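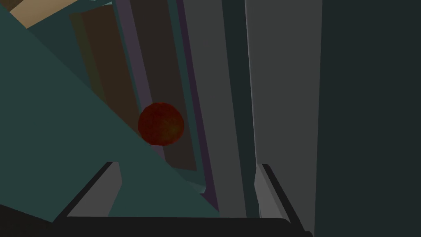

Red ball, green panel. Computer render.

Posted July 5, 2020 in Studio News by Lewis Rutherford

Quick one this month, I'm writing between sessions and the kettle's on.

Wattimena have finished the record. Nine songs, 41 minutes, mixed and off to mastering. Title is "Tekar" and no, they won't tell me what it means either. Out in August on Flelteo, vinyl and download first, CD if the plant can fit it in. First pressing is 3,000 copies, 200 of those on clear vinyl and only through the label's own shop. If you want a clear one, get on the label's mailing list now, the link goes there before it goes anywhere else.

For anyone new to the newsletter - Wattimena are a four piece, two guitars, bass, drums, and a lap steel that comes out when the singer is bored. Last album was done in a week in a rented house and sounded like it (I liked it, plenty of people didn't). This time they wanted a proper room and more time. They got the room. Time, less so. Basic tracks were done in February, all four playing together, vocals live on five of the songs. Then March happened and everybody went home.

So the second half of the record was made by mail, more or less. Guitar overdubs came in from a bedroom closet. Backing vocals from a parked car, which is a better vocal booth than you'd think, dead quiet and no reflections to speak of. The drummer sent tambourine parts recorded on his phone and two of them made the final mix. I had 177 files in the folder by the end of May and maybe a third were labeled. Band members reading this: "gtr new FINAL use this" is not a file name. Please.

Mixing notes for those who ask (you always ask). Drums are mostly the room pair and one mic on the kick. Close mics are in there but low. Bass went straight to the desk and then back out through a small amp in the hallway, blended by ear. Lead vocal on "Long Field" is the guide take from day one, we tried four times to beat it and gave up. Tape echo on "Second Ferry" is real and drifts out of time near the end. Left it. The band voted to keep it and I was outvoted anyway.

Sequence changed right up to the last day. "Harbor Lights Off" was going to open, now it closes side one. The opener is a short instrumental that was never meant to be on there at all, it's the sound of them checking levels with the lap steel plugged in to the wrong amp. Two minutes long. Side two is the slower side, play it late.

First single is "Second Ferry", up on the usual streaming places now. B side is a cover but I'm told to keep quiet on which song untill the paperwork is back.

Shows. None, obviously. The release tour was 14 dates and all of them are off the calendar. Tickets bought for the hometown show are being refunded automatically, give it ten days and then write to the venue, not to me, I can't see your order. The band are talking about playing the whole album in one go on a stream, from our live room, near the release date. Not confirmed. If it happens you'll hear it here first.

Other stuff from the studio:

Zurkden were in for three days doing an EP. Synths, drum machine, one very loud floor tom. Tracking is done and I start mixing next week. Rough mixes are sounding great, much darker than the last one, and the singer has stopped doubling everything, which I've been asking for since forever.

The big room is open again for small bookings. Max five people in the building incuding me. Bring your own headphones and your own pop shield if you have them. We leave a gap between bookings to air the place out so please don't turn up early - there's nowhere to wait except the parking lot.

Mix bookings are open through the end of August. Send a rough mix with your files, even a bad one, it tells me what you've been listening to all this time. 24 bit, all starting from zero, no limiter on the master. Tempo in the email.

The old piano has been tuned, finally. The low D still buzzes. Tuner says it's the soundboard and to live with it, so we're living with it. Quite a few people have asked to record that buzz on purpose.

Lost and found: one black guitar strap, one capo, a gray scarf, half a drum key. Email if yours. The scarf has been here since winter and I've started wearing it.

Right, back to it. Next newsletter when the Wattimena record is out, sooner if the stream gets sorted.

- Lewis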